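# Planner keeps picking a grasp from above when the object is lying on its side

**Posted by otero_bench**

Hi all, hoping for a bit of patience, as I'm fairly new to the planning side of things. I'm using Plilleo for motion planning and our own node for grasp proposals. Anything that stands up straight works fine. As soon as something lies down — a bottle, mostly — the planner brings the wrist in vertically, stops a little above the table and gives up with "no valid goal state." I've raised the sampling limit from 200 to 3510 and all I got was a longer wait for the same message. The log shows 43 grasp candidates going in and none coming out. Is this a planner setting, or is my grasp node feeding it junk? I'd love to understand it and not just copy a fix.

**tang_wheelhouse**

try a different planner plugin. the default one is bad with low objects, switched ours in October and never looked back

**ilteo_user_1069**

Welcome! I'd hold off on swapping plugins for now, though I understand the temptation. When every candidate is thrown out, the search hasn't really had a chance to begin, so more samples won't help you, and a new plugin probably won't either.

My money is on the collision check between the fingertips and the table. Turn on the rejection reasons in the log (it's a flag on the scene monitor, off by default) and see which pair of bodies comes up. If it's finger against table every time, your table box is likely too tall. Ours was padded by over 43 millimeters for months, left from an early demo, and upright things never showed it up since we grabbed them so high.

The other thing to look at is your depth cloud. A small object lying flat can get swallowed by the table plane when you remove it, and then the fit you get is a thin sliver with its center down in the wood. Show the fitted shape on top of the raw points before you change anything else.

It helps me to keep one mixed layout for this kind of testing, with things of different heights, and run the same set of goals on it after every change.

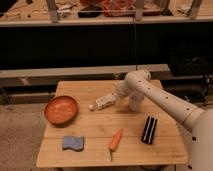
*Plilleo Users Forum — Planning and Perception Team*

The white bottle lying on its side is my usual target in that one, and the orange bowl and the carrot are good company for it. A bowl wants a rim grasp, so if your node only knows how to aim for centers, you'll find out quickly! I'd also save the sponge for last, as low flat things are where a padded table hurts most.

Once the table box is right, put the padding back a millimeter or two at a time and stop when candidates start to vanish. Then come back and post the rejection lines if it's still stuck, and I'll happily read through them with you.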